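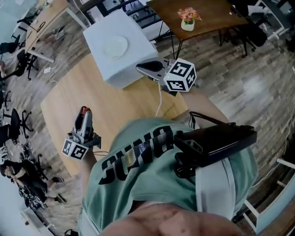 White box on the light table with a plate on top. The dark table with the flowers is behind.

**Packing plates in a box with bulging sides, and what to do with two tables**

Posted by **Renu Mittal** in Moving House. 988 views.

We are moving from Pamness to Lonent at the end of September and I have started on the kitchen things. I have been using the light wooden table for packing because it is the right height for my back.

My trouble is the white box. The sides are slightly bulging and I don't know if that means it is overpacked or if the box has just gone weak. The dinner plates are in there lying flat, one on another, with tea towels between them. There is one round white plate left over. I would like to get it in with the others so that I don't have to start a new box for one plate.

I'd also like to know:

- Should the plates be flat or on their edges? My mother always packed them flat. The leaflet from the removal firm (Sisodia) says on edge but doesn't say why.
- Both tables are going. The light one has a rounded edge that I don't want dented. The dark brown one has slim black metal legs and I am worried about them scratching everything else in the van.
- The artificial flowers in the small white pot. Can they go in a box with other things or will they be crushed? They are only pink and red ones, nothing expensive, but I would like them to arrive looking decent.

The removal people will lift and drive but we are doing all the packing ourselves. The plates are ordinary Eltier ones and I can't get the same pattern now.

---

**Kusum Sandhu**

Take the plates out and start again. Bulging sides usually mean there is too much in the box or the padding is pushed in too hard at the edges. Either way it won't stack well, and the box that goes on top will press on whatever is sticking up.

I can't tell from the picture if yours is foam or cardboard. If it's cardboard and the sides stay bowed once it is empty, keep it for cushions or towels and get a new one for the plates. If it is foam, look along the corners for cracks. A cracked one shouldn't be used for anything heavy.

Plates go on their edges, like records in a rack. A plate is stronger that way when the box gets a knock from underneath. In a flat stack the bottom plate has the weight of all the others on it every time the van goes over a bump.

This is how I do a box of plates:

1. Tape the bottom seam twice, then once across the other way.
2. Put in a thick layer of crumpled paper. Press it with your hand and add more if you can feel the bottom.
3. Wrap each plate separately. Paper is better than tea towels for this as towels leave gaps where they fold.
4. Stand the plates up in a row, close enough that they don't lean.
5. Fill the ends and the top with more paper.
6. Close the flaps. They should meet without being pushed down.
7. Lift it a little and shake gently. If you hear china, open it up and add paper.

Small boxes for plates, always. It is tempting to use a big one and then two people can't lift it. If the last plate doesn't fit, wrap it well and put it on its edge in a box of saucepans lids or baking trays, with a towel on both sides. It doesn't need a box to itself.

---

**Harsh Mittal**

Just write FRAGILE on it, you'll be fine. We moved 1,036 km with ours laid flat and only lost 2.

---

**Nisha Awasthi**

I agree with Kusum on the plates, so I'll stick to the furniture and the flowers.

Light table: turn it over and see how the legs are fixed. If they are bolted, take them off and put the bolts in a small bag taped to the underside, where the tape won't mark the finish. Wipe the top and let it dry properly. Then put a clean blanket over it, with an extra fold of blanket along the edges and corners, and tie it round with soft string. Don't put plastic wrap straight on the wood. It can trap damp and leave cloudy patches, especially if it sits in a warm van. Blanket first, then wrap over the blanket if you want.

Dark table: the legs will need covering if you can't remove them. I use foam pipe cover from the hardware shop, the sort with a slit down one side. You cut it to length and push it on. Old towels tied on with string do the same job. Put an extra sock over each foot. If the legs do come off, bundle them in a blanket separately and don't lay them on the table top.

You have a black metal chair in the room too. If that is going, pad the bars of the back, or it will rub on the tables. Ask the men to load it away from the wood.

Flowers: stuff some paper round the stems so that nothing moves in the pot, then put a loose paper bag over the top, open end down. Stand the pot in a tall box with light things like lampshades. If the petals do get flattened, a hairdryer on low held well back will usually bring them up. Try it on one at the back first.

---

**Renu Mittal**

Thank you Kusum and Nisha. I unpacked the box this evening. It was the tea towels, I had doubled them all down one side. I've got paper now and will redo the plates on Sunday, on their edges. The spare one can go in with the baking trays.

Nisha, what width of pipe cover did you buy? The legs are quite thin and I think the usual one might slide off.

**Nisha Awasthi**

Take a bit of string round the leg and bring it to the shop with you. If the smallest one is still loose, put a rubber band at the top and bottom. I paid 70 a length last time.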